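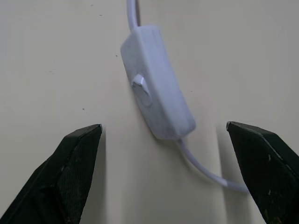 3.2 Standby load in the sampled dwellings

Standby load was taken as the power drawn by a plugged-in appliance that is not performing its main function. Items that cannot be turned off without loss of service, such as modems, alarm panels and medical equipment, were recorded separately and are excluded from the totals below. Refrigerators were also excluded, as their cycling makes a short spot reading unreliable.

The sample consisted of 38 rented dwellings in Bustville, all on the same tariff and all built to the same insulation code. Each household was sent a Zilard plug-in meter and a log sheet in June and was asked to take one reading per outlet with the appliance in its normal resting state. Readings below the meter's stated resolution were entered as zero. This lowers the totals slightly, and no correction was applied. In all, 683 readings were returned in usable form. Sheets with no appliance name against the reading were discarded.

Appliances were grouped by use (entertainment, office, kitchen, laundry, other) following the Figueroa coding scheme, with one change: chargers left in the wall with no device attached were moved from "office" to "other". Annual energy was calculated from the spot reading and the hours of non-use given by the household. Self-reported hours are the weakest part of the data. Several households gave the same figure for every appliance, and these entries were kept.

Switching arrangements were coded at three levels: at the wall outlet, at a switch in the appliance cord, or at a shared power strip (Figure 4). Where more than one applied, the switch nearest the wall was used. A strip with no switch of its own was coded to the outlet it was plugged into. 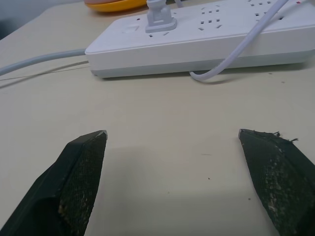

Figure 4. White power strip on a light beige desk.

Entertainment equipment made up the largest share of standby energy in most dwellings, followed by office equipment. Kitchen appliances were numerous but drew little, apart from coffee machines with a heated plate. Lamps with a cord switch gave zero readings when off, while those with a transformer at the plug did not.

The limit of 1,000 Wh per week used in the Stidex screening tool was exceeded in a minority of dwellings, and one passed 2,000 Wh. The latter contained a home recording setup and was treated as an outlier in the regression (Section 4.1), although it remains in the descriptive totals.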